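Home | Products | Service Plans | FAQ | Contact

Osport Pick Station: Frequently Asked Questions

4 min read

What is the Osport Pick Station?

It is a fixed picking unit that moves single items out of storage bins and into order bins. We sell it as a kit with the arm, the control cabinet, the vision unit and the software. You supply the bench and the conveyor, or we can quote those separately.

Which bins does it work with?

Most straight-walled plastic bins are fine. Send us two samples of each size you use, and we will set up the bin profiles before delivery. The software holds up to 18 profiles. Bins with hinged lids have to be opened before they reach the station.

Do I need a powered conveyor?

No. Gravity roller lanes work well as long as each lane has an end stop. If your lanes run more than one size of bin, tell us at the quote stage. Mixed lanes take longer to set up.

What kind of work surface do you recommend?

Stainless steel, flat, with no lip on the side facing the bins. Painted benches can be used, but the paint wears through where items are set down. The bench needs to be bolted to the floor or to the conveyor frame.

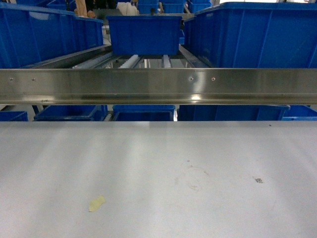 Wipe the surface down at the start of each shift. Small bits of tape, paper and grit can be read as items by the vision unit, and it will then stop and ask for help. A damp cloth and mild soap are enough. Stains that don't come off are usually not a problem. If the same spot keeps causing stops, you can mask it in the settings under Surface.

How heavy can the items be?

The standard arm lifts items up to 1000 grams. There is no heavy version at this time.

How long does installation take?

Allow 8 working hours once the bench and conveyor are in place. Training for your staff is done the next morning and is included in the price.

What happens when it can't pick an item?

It tries again from a different angle. If that fails, it skips the item and shows a code on the screen. Code 2241 is the one you will see most. It means the item was found but the grip was not secure. Move the item away from the bin wall and press Resume.

Can I rent it first?

Yes. Rentals run through our service partner, Teshome, and can be changed to a purchase later. Units for the June rental period are already booked.

Related

Jirkuna vision unit: cleaning and care
Choosing end stops for gravity lanes
Pakulby site: notes from the first install
Teshome rental terms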